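April, late, tea gone cold

Well, I finally finished the Hekness book! All 347 pages of it, and I've been walking around in a fog since lunch because I don't know what to do with myself now. I had nine pages left last night and made myself put the light out, which was silly, I just lay there wondering if the sister would ever get off that ferry. (She does. I cried into my toast.)

Kamala Naidu lent it to me back in the winter and I was rude about it for the first 5 chapters - all that weather, and everybody so cross with each other over a boathouse. Then the letters start and I was gone. I called her this afternoon to say sorry and we talked so long my ear got hot. She thinks the father knew all along. I don't, and I told her so, and we're going to have it out over dinner when she's back from Mondby.
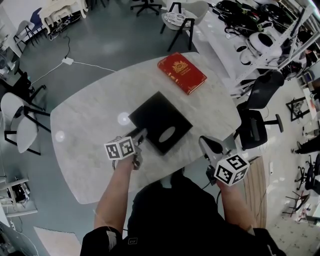
The red book and the black tray, on the marble-patterned table.

Anyway, I've got the itch to write something again. Kamala says to aim for 3,000 words by the end of the month and not show a soul, which sounds doable until I remember what my evenings are like. Maybe the summer at Grandma's with the plum trees? Or the awful bus trip. I keep coming back to the bus trip.

Need to call the library about the second Hekness, get stamps, and go to bed before midnight for once.

4 comments
2 shares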